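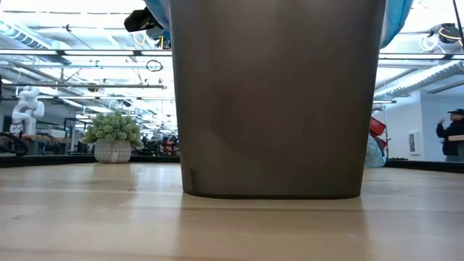
Collow Litter and Recycling Pilot: progress report to the Salent Fund

Prepared by Bo-ram Koo, November

Where we are

The pilot is seven months old and the fund has asked whether it is working. My answer is that I don't know yet, and I would be wary of anyone who says they do. We have put out 30 extra bins on the high street and along the canal path. They fill up. A bin that fills up may mean less litter on the ground, or it may mean people are bringing rubbish from home, and the weighing sheets can't tell us which.

The council's own street survey gave Collow a better grade this autumn than last. I would like to claim that for the pilot. The survey was done after a wet fortnight with few people about, and the two streets without our bins improved as well.

Spending

We are under budget on collection and over on repairs. Two bins by the bus station have been replaced already. The supplier describes the lids as vandal-proof and I have asked them what they mean by it. No reply so far.

The sorting sessions

Fourteen people came to the first session at Khương, the café that lends us its back room. Fewer came to the second. Those who did come were keen and already knew what went in which bin, so I doubt we changed much. The leaflet says "rinse and recycle" four times and never mentions coffee cups, the one thing everybody asks about. 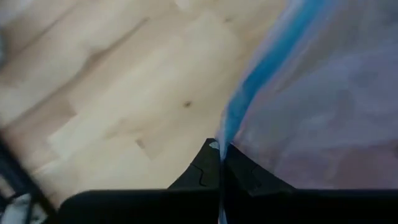
Pale boards with a small dark knot.

Flatness

This is the name the steering group gave to the problem of weights that stay the same month after month. Recycling rose in the first two months and has not moved since. The group thinks it will pick up in spring. I have seen no reason for that beyond hope, and I've asked for the sheets to be checked in case rounding is hiding small changes. The crew were writing down whole sacks until August.

What I would like from the fund

Permission to move the seven least used bins, and to drop the poster campaign. The posters cost more than the sorting sessions and we have no way of telling if they do anything.

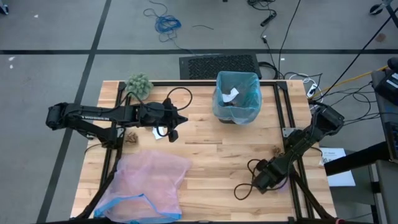 Next steps

Crew to record part sacks on every round.
Litter counts on the two streets without bins, on the same mornings as the high street.
New leaflet, with coffee cups in it.
Supplier to be chased again about the lids.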